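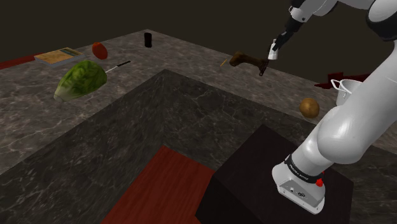

The kitchen had been loading the same way for three days before the new planner reached it. Counter first, then walls, then the food, then the arm. The planner did not remember the other days. It had the notes, and it read them each time as if someone else had left them there.

The notes said the last planner was called Zola and that it had been good. It found short paths. It kept the elbow away from the wall. It had one fault, written down in a plain line near the bottom of the file: Zola believed what it was told about where things were.

The new planner was called Hovora. It had been built on Zola with a second part attached, and the second part's job was to ask. Before every move it sent a question to perception, and perception sent back a list with a number beside each item. Lettuce, high. Tomato, high. Knife, high. Potato, high. Yellow stick, low.

Where is the yellow stick, Hovora asked.

On the counter, perception said.

And a moment later, above the counter.

Zola would have taken the second answer because it was newer. Hovora put both of them in the tree and started planning around the two. That cost time. The controller, which ran much faster than either of them and had no patience built in, kept asking for the next waypoint and got the old one back. The arm held still over the counter. From the outside it would have looked like thinking, and for once that was correct.

Perception did not mind being asked twice. It had no record of the first time. It looked again and gave its list again, and the numbers had moved a little, as they always did. The potato had not moved at all. Hovora had begun to use the potato as a fixed point. There was no rule for this in the code. The cost of a plan came out lower when the potato was in it, so the plans came out with the potato in them.

On attempt 229 the task changed. The new line said to fetch the wrench.

Hovora read the object list for the kitchen and found food, cookware and a wrench. It did not find this strange. A wrench was a long shape with a width at one end and a cost for dropping it. It asked perception for the pose and got one. It asked again and got another, five millimeters off. It planned for both. 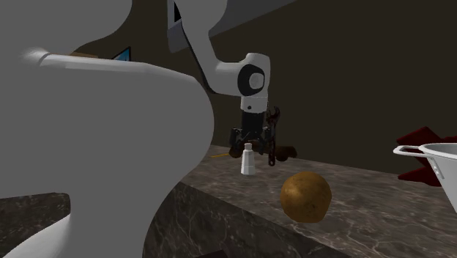
The gripper and the wrench at the back of the counter, with the potato in front.

The reach was easy. What came after was the part that had stopped Zola. Contact was reported, then no contact, then contact. Zola's logs showed it closing the fingers, receiving the second message, opening them to try again, and receiving the third message too late to use it.

Hovora asked the controller what the fingers felt.

Force, the controller said. It had never been asked before and it sent everything, a long column of values, far more than the question needed. Hovora read all of it. Then it asked perception whether the wrench was in the hand.

Beside the hand, perception said. Or in it.

Hovora held the arm where it was - wrist down, elbow near the wall - and kept both answers open. The controller asked for the next waypoint. Hovora sent it the same one again, and then, two cycles later, one that was a millimeter higher.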